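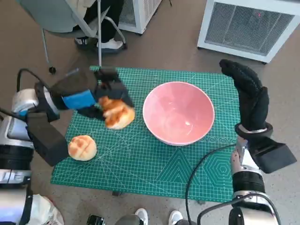 Rosario Gentile said that Jasness would lose its only seat if the ward boundary followed the river, and that residents had been told in October this would not happen. She asked for her objection to be recorded before the item was taken any further. It was so recorded.

SARTON AREA COUNCIL
Minutes of the meeting held on 1 February 2023

Present: Deepika Acharya (Chair), Crescencio Pacheco, Rosario Gentile, Abilio Arroyo
Clerk: Amparo Vidal

Item 1 was brought forward at the Chair's request, and the objection above was heard under it.

1. Ward boundary review
The Clerk tabled the revised map. Under option A the river becomes the boundary and 827 electors move from Jasness to Sarton South. Under option B the present line is kept, except at Peñalver Road, where 105 electors move the other way. Mr Pacheco spoke for option A. He said the present wards were too uneven in size and the matter had been put off twice. Mr Arroyo preferred option B — the school and the bus route both serve Jasness, and splitting them between wards would confuse people.
The Chair said the council could only send a view to the district, which would make the final decision.
Proposed by Mr Arroyo, seconded by Ms Gentile: that the council supports option B. Carried, three votes to one. 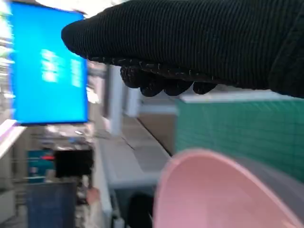 Black ribbed knit, with fingertips below the seam

2. Minutes of the last meeting
Agreed, with one correction: under item 8, "Peñalver Street" should read "Peñalver Road".

3. Polling station
The hall in Jasness will be closed for roof repairs until May. The Clerk has asked the school whether its side entrance could be used. Mr Pacheco asked about the step at that entrance. Clerk to check and report back.

4. Public questions
A resident asked why the boundary papers had gone up on the noticeboard only two days before the meeting. The Clerk said they had arrived late from the district. Ms Gentile asked that future papers also be left at the library — agreed.

5. Correspondence
Letter from the district on the timetable for the review. Noted.

Actions
Clerk: send the council's view to the district; contact the school; leave papers at the library.
Mr Arroyo: draft a short notice for Jasness residents explaining option B.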